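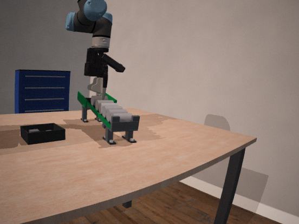
Ticket: Feeder pick episodes rejected during simulated collection

Status: Resolved, monitoring
Queue: Simulation Data Support
Reported by: Tromitz site group
Assigned to: Gus Fitzsimmons
Reading time: 4 minutes

Summary of the request

The Tromitz site group reported that a large share of the simulated demonstrations for the gravity feeder task were being rejected by the Plotard episode checker. The task requires the arm to remove the top block from the inclined feeder and place it in the black tray. The group had requested 800 accepted episodes for the June training set. At the time of the report, 1,177 episodes had been recorded and the accepted total remained well short of the request.

The site group asked whether the rejected episodes could be released by hand. Support advised against this until the cause was known, as the same files would be used to train the grasp policy and any fault in the labels would be carried into it.

Initial findings

The rejection code in nearly every case was "source object moved before contact." The checker applies this code when a block changes position while the gripper is still open and no contact has been logged. The operators stated that they had not touched the blocks early, and a review of the joint records supported their account.

Replay of the affected episodes showed the stack of five blocks settling toward the end stop after the recording had begun. The movement was small but exceeded the permitted limit. Episodes in which the operator waited before approaching the feeder were also rejected, which ruled out operator timing as the main factor.

Troubleshooting log

Entry 1. The gripper collision model was compared with the released version. No difference was found. The angle of the outward finger was within its normal range at the start of each episode reviewed.

Entry 2. The friction value for the feeder channel was checked against the Aasen parts library. The value in the scene file was correct. Raising it reduced the settling but caused blocks to stick when the lowest one was removed in a separate test. The change was withdrawn.

Entry 3. The start sequence was examined. Blocks are placed in the channel with a slight gap between them and are expected to come to rest before recording starts. The scene file allowed 2 simulation steps for this purpose. The intended setting was 10 — the lower number had been introduced with the randomized table textures and had not been noted in the change record.

Entry 4. The setting was restored and a short batch was collected by the site group on Tuesday. No episode in that batch received the rejection code. The blocks were at rest against the end stop when each recording opened.

Entry 5. The site group asked whether the semi-transparent chair behind the right side of the table could affect the result. It has no collision body in this scene and plays no part in the physics. It was left in place.

Resolution

The corrected scene file has been published to the Proltier share. Operators should close any open session and load the scene again before collecting further episodes. Sessions left open will continue to use the earlier setting.

Rejected episodes are not to be released by hand. They have been moved to a separate folder and marked as unsuitable for training. Episodes accepted under the earlier setting may be kept, provided they pass a second run of the checker.

Open items

The checker does not at present confirm that objects are at rest before the first recorded step. A request for this test has been entered with the Plotard maintainers. Until it is available, the operator is asked to view the opening moment of the first episode in each session and to report any block that is still moving.

Last updated: Tuesday, 3:40 p.m.

Related items
Tray placement labels missing after export
Gripper opens late when replaying demonstrations
Changing table textures between episodes
How to request a second checker run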